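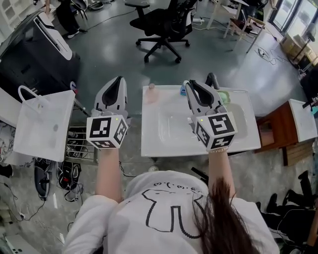 Why collect manipulation data with hand-held grippers when the data is meant to train a robot?

A hand-held gripper records the motion of the tool directly, in the place where the task is normally done, and the robot only has to reproduce the motion of the tool. The arm behind it can be worked out afterward.

Beverley Tuhiwai gave that answer early in a conversation at Bralura's office in Misemville, and most of what followed was about the word "afterward." She leads Plisness, a project on learning two-handed household tasks from demonstrations recorded by people. The robot that eventually runs the learned policy is a fixed pair of arms called Yeh, built in the same building and used by other groups when Plisness is collecting.

The recording method is simple to state. An operator holds one gripper in each hand. A rigid cube with square printed markers on its faces is mounted behind each gripper, and a head-worn camera looks down on the work. The position and orientation of each cube are estimated from the video, and a fixed transform takes the cube to the fingertips. The opening of the fingers is logged separately by the gripper. What comes out is a pair of tool trajectories, two opening signals and the video itself.

"People hear 'marker tracking' and assume the problem was solved a long time ago," Tuhiwai said. "Detection is solved well enough. Orientation from a small planar marker is less solved. If you see one face and it is nearly square to the camera, there are two tilts that explain the corners about equally well, and the solver picks one. Then it picks the other one in the next frame."

The cube is meant to deal with this. With two or three faces in view the corner points no longer lie in one plane, and the ambiguity goes away. The team solves for the whole cube at once, using every detected corner, and rejects any frame in which only a single face is visible and its two candidate solutions have similar error. Rejected frames are filled by interpolation if the gap is short. If the gap is long, the segment is cut.

Asked what counts as long, she said the limit was set by tool speed. A gripper held still over a basin can be lost for a while without harm. A gripper halfway through a reach can't. The rule in the current software compares the speed on each side of the gap and bounds the distance the tool could have traveled between them.

The data set behind the present result has 700 demonstrations, all of tasks at or near a sink: picking up a sponge, wiping a rim, moving a bottle, putting an object into the basin and taking it out again. After filtering, 688 were used for training. Most of the rejected recordings failed at the same stage, when the operator turned a wrist far enough that the forearm covered the cube.

"We could have saved those," Tuhiwai said. "You can put a second camera on a tripod, and then you have a calibration between two cameras to maintain, and one of them is moving. I didn't want that in the first version. I'd sooner lose the demonstration."

Sinks were chosen for practical reasons. The work area is small, so both tools stay in view for most of a recording. There is a rim, a floor and a wall to the basin, which gives several contact surfaces at known heights. Water also matters to her. Reflections from the surface change the appearance of the background from frame to frame, and a policy that has learned to rely on the look of the basin floor tends to fail when the water level changes. She regards this as a useful property in a test task and a nuisance everywhere else.

The first version of the pipeline expressed every trajectory in the camera's coordinates. That worked poorly, as the camera was on a person's head and the person looked around. A forward motion of the hand and a backward motion of the head look alike in those coordinates. The second version estimated head motion from the video and put the trajectories in a fixed room frame. This was better, but the estimate drifted over long recordings, and any error in it went straight into the tool positions.

The version now in use stores neither. Each action is written as the motion of a tool relative to its own pose at the moment of observation, over a short horizon. A second term gives the pose of the left tool relative to the right. The camera appears in both measurements and drops out of the second one entirely, provided both cubes are seen in the same frame.

"The relation between the hands is the most accurate quantity we have," she said. "It was there from the beginning and we were throwing it away. We would compute left in the room, right in the room, and then ask the network to subtract two noisy numbers."

The test of this change is the main result so far. Two policies were trained on the same 688 demonstrations with the same network, image input and schedule. The only difference was the inter-hand term. Each was then run on Yeh, with 10 trials per task, from starting positions marked on the counter with tape. On one-handed tasks the two could not be told apart. On tasks where one tool holds an object while the other acts on it, the policy with the inter-hand term completed nine trials and the one without it completed four. The failures of the second policy were of one kind. The tools approached correctly and closed with an offset between them, and the held object was pushed out of the fingers.

Tuhiwai was careful about how far to take this. The number of trials is small, the sink is a single sink, and the operators who recorded the data also chose the starting positions for the tests. "I'd call it a clear difference on a narrow task. I wouldn't put a confidence interval in a headline."

There was also a question of timing, and she spent longer on it than on the network. The gripper log and the video have separate clocks. At the start of each recording the operator opens and closes both grippers several times in view of the camera, and the software aligns the logged opening with the opening seen in the image. In early recordings operators did this too quickly and the match could slip by a full cycle. The instruction sheet now asks for an uneven rhythm, two short closes and a long one. A recording with no clear best alignment is flagged before the operator leaves the station.

Does the robot see what the operator saw? Only in part, she said. The camera above Yeh is fixed, and its view is close to that of a person leaning over a sink, but it does not move. Training images are warped toward the fixed view where the estimated head pose allows, and the operator's forearms are masked. The masks are loose. An attempt to make them tight left thin edges of sleeve in some frames, and the policy appeared to use them as a cue for where the hand would go next.

"That one cost us most of August," Tuhiwai said. "The offline error was excellent. On the robot it hesitated, and of course there are no sleeves on the robot."

The marker cubes are masked as well. Yeh does not carry them, and leaving them in the training images produced a similar fault. The gripper shells and finger pads stay visible, as the robot uses the same ones. She considers this the strictest requirement in the whole method. If the pads differ in length or stiffness between the hand tool and the robot tool, the fixed transform to the fingertips is wrong and contact happens early or late. Pads are made in batches and replaced on both sides together.

Retargeting to the arms is done after training, at run time. The policy proposes a short tool path for each side and a solver looks for joint motions that follow it. When none exists, the path is shortened. People reach across themselves at a sink without thinking about it, and Yeh's elbows collide when it tries the same thing. Operators were not told to avoid such motions. Tuhiwai said she had argued for telling them and was outvoted, and that she now thinks the vote was right, given how stiff the recordings became in a short pilot where people had been coached.

The next collection is planned at 2000 demonstrations, with more sinks and a larger pool of operators. The filtering will be changed first. At present a demonstration is kept or dropped as a whole unless a gap falls near its beginning or end. She would like to keep the usable stretches of every recording and mark each frame with the uncertainty of the cube pose, so that training can weight it. The code for that exists and has been run on the old set, with results she described as neutral.

Weight is the other open item. A gripper with a cube at the rear is heavier behind the hand than in front of it, and operators' wrists sag over a long session. The trajectories show it as a slow downward tilt, visible when early and late recordings of the same task are compared. A smaller cube would help, at the cost of smaller markers and fewer pixels on each. Two sizes have been printed. The smaller one loses detection at arm's length when the light comes from behind the sink, and so far the larger one remains in use.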